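Open Day Working Group, meeting notes
Osness building, downstairs meeting room. Start 4:10 pm
Notes typed during the meeting, please fix anything I got wrong

Apologies: two, both sent comments by email, folded in below.

1. Last notes
Agreed. One change, the parking item should say Gotis lot, not Gunawan lot. Fixed on the shared copy.

2. Walkthrough of the demo stations
Went round after the room check, so this is in walking order and not agenda order.

Station A, arm and conveyor. Runs fine. Too loud for anyone to talk over. Either the host gets a headset mic or we talk first and run after. Decided: talk first, then run. Barrier tape still not here.

Station B, hand-held grippers, bottles and caddy task. Operator holds one gripper in each hand, takes a pump bottle out of the clear caddy, puts it back, next bottle. Good station, people get it right away. Long talk about whether visitors get a turn. For: it's the only thing on the floor they could hold. Against: cables, small kids, line backing up into the hallway. Settled on yes, but one visitor at a time, host standing next to them, age 8 and up.

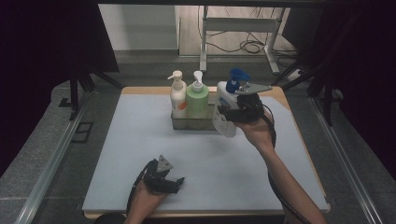 Host script for B is too long, currently three pages. Cut to one. Drop the part on file formats, keep the part on why a person does the task first and the robot learns from it later. Somebody asked if we should swap in toys or fruit to make it more fun. No, stay with household stuff, matches the poster.

Cables at B need another look before doors open. Tape down anything on the visitor side of the floor. Same at A.

Station C, Fliter software on the big screen. Playback froze once in the walkthrough, came back after a restart. Want a recorded backup on the laptop in case. Text on the screen is too small from the back row, bump it up.

3. Visitor numbers
41 signed up so far. Sign-up page stays open till we hit the room limit, facilities still hasn't told us what that is. Chasing. Split into 3 groups at the door, rotate on a bell. No bell yet. Phone alarm if we have to.

The Gunawan school group want to come early, before the main doors. OK in principle, need a teacher with them the whole time and the release forms back first.

4. Safety
- E-stop at station A tested during the walkthrough, ok
- closed shoes for hosts, visitors don't need them
- wipes at station B for the gripper handles, between visitors
- first aid kit goes to front desk, not the storeroom like last time
- no drinks past the coat rack. Sign needed

Question on filming by visitors. Fine at all stations except the Fliter screen when customer footage is up. Simplest fix is to not put customer footage up. Agreed.

5. Signs and handouts
Poster proof went round. "Demonstation" in the heading, needs fixing before print. Gotis logo too big, they'll want it that way, leave it. Handout is one sheet, two sides. Map on the back is upside down compared to how you walk in, redo.

6. Budget
Snacks over, printing under, comes out close enough. No vote needed.

7. AOB
Coat rack borrowed from Osness reception, has to go back same evening.
Want 2 spare hosts on the day, only have one. Ask in the other teams.
Thank you email to go out the morning after with the feedback link in it, draft exists, nobodys proofread it.

Actions
- barrier tape, order again and get a delivery date
- script for B down to one page
- tape cables, A and B
- backup recording for C, bigger text
- room limit from facilities
- reply to Gunawan re early slot, send forms
- poster typo, map
- second spare host

Next meeting same room, same time, full run-through with the groups rotating. Hosts to come in the shoes they'll wear.

Closed 5:25 pm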